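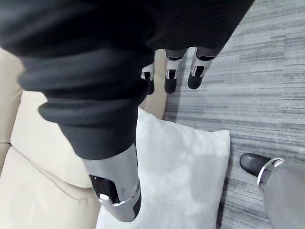 I have been putting off the sitting room since August, and I know exactly why: a cream sofa makes every other decision for you. You can't just plonk any old colour next to it, you can't eat beetroot on it, and once you've got it you start looking at everything else in the room with narrowed eyes. So on Thursday I started with the cushions, on the grounds that cushions are small and can't put up much of a fight. Ha. The pale one was down at the front of the sofa yet again, which is where it seems to live now, and against all that cream it does look lovely and clean, but it also looks a tiny bit like somebody dropped a meringue. I've gone back and forth on it all week.

Some background for anyone new. The old sofa was brown, it was seventeen years old and it had a dip at one end that you had to be helped out of. I was fond of it. My friend Marama Lockyer was less fond of it and sent me links to other sofas for most of the spring, until I gave in and ordered this one, in a colour the shop called Lalance. Lalance is cream. I've looked at it in the morning and I've looked at it at ten at night with the lamp on, and it's cream both times, though a bit warmer with the lamp.

What I wanted was something that didn't shout. The carpet was staying (no money left, and anyway I like it), so whatever went in had to get on with the carpet, and the carpet is a fairly busy character in its own right. It's grey, but it's lots of greys, all in streaks, and depending on where you stand it either looks like rain or like a telly that's lost its signal.

I chose it before I'd chosen anything else, which Marama says is the wrong way round. Possibly! But I'll say this for a streaky grey carpet: it hides a shocking amount. Crumbs, fluff, the little bits of thread that come off black jumpers. I had a plain beige one in the old flat and I could see every single thing that had ever happened on it.

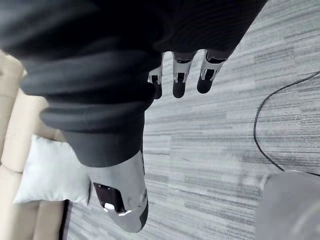

*Carpet in all its streaky glory, plus a lot of charcoal ribbing.*

I'm really taken with charcoal against this carpet, by the way. It's the same sort of family as the darker streaks but so much deeper, and the chunky ribbed texture stops it looking flat. I've been thinking for a while that the room needs one properly dark thing in it, and I'd been leaning towards navy, but now I'm wondering about a big knitted throw in that near-black. Folded over one arm, maybe. Or not folded at all, just slung, though I'm hopeless at slinging. Mine always look as if they've been left behind by a guest.

My neighbour Ustyna Tymoshchuk knits and I did ask, in a roundabout way, how long a throw might take. She gave me a look. I think it's going to be a shop one.

Anyway, back to cushions. I've tried three arrangements so far and I have feelings about all of them.

First I went for a cushion at each end, matching, very neat. It looked like a dentist's waiting room. I gave it two days and then couldn't stand it.

Then I did the thing from magazines where you pile them all up at one end, big ones at the back, little ones at the front. Gorgeous to look at, but there's nowhere to sit! You come in with a cup of tea and you have to rehome four cushions before you can watch the news, and they go on the floor, and then you trip over them on the way to the kitchen.

Now I'm on one cushion, in the middle. Very restrained, very grown-up. The trouble with the middle is that the sofa has two seat cushions with a seam down between them, so the one in the middle is always sitting on a join. Give it an hour with people getting up and down and it starts to lean, and then it slides, and then it's on the carpet.

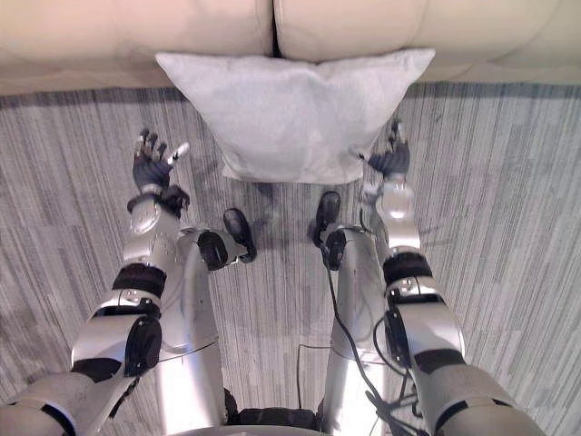

*Dead centre, right under the seam. Its upper edge is leaning on the sofa, at least.*

I don't hate it there, mind you. It's a good cushion, that one, nice and square with little points at the corners, and it's puffy enough that you can sit on the floor with it behind your back. I did exactly that on Sunday with the paper and was quite comfortable until I tried to stand up.

The colour is the bit I can't settle. Sometimes I'd tell you it was white and sometimes I'd swear it was a light grey, and I've given up arguing with myself. Next to the carpet it looks soft and calm. Next to the sofa it can look a bit chilly, as if it belongs to somebody else's front room. Suha Moussa, who I used to share an office with and who has a much better eye than me, thinks I should keep it and put something warm beside it, a rusty orange or a mustard. I'm not brave with mustard. I had a mustard coat once and people kept asking whether I was directing traffic.

I did go and look at covers on Saturday. There's a range called Gukance that I'd seen online and they're nice enough, sort of nubbly, but they were £33 each and that was without the cushion inside. For one cover! I put it back and bought a sandwich. The market has plain linen ones for £9 and I may well get two of those in a sort of biscuit colour and see how they look before I do anything rash.

Things still on the list for this room:

- a dark throw, ribbed if I can find one
- two covers, biscuit or possibly a very, very quiet rust
- something to stop the middle cushion sliding (does that grippy drawer liner work? Does it mark the fabric?)
- the lamp, which is too short and always has been
- a proper go along the base of the sofa with the thin bit of the vacuum

If anyone's got a cream sofa and has managed to keep it cream, please tell me what you use on it. The leaflet that came with mine says to blot and on no account rub, and then goes quiet. I've been putting a blanket down when my nephew comes over, and he takes it off to make a den with, so the sofa is usually bare for the biscuits.

I've still got the paint to talk about, but that'll have to be its own post as I've got sample pots all over the landing and I haven't tried a single one on the wall. Two of them are green. I'm off to look up drawer liner.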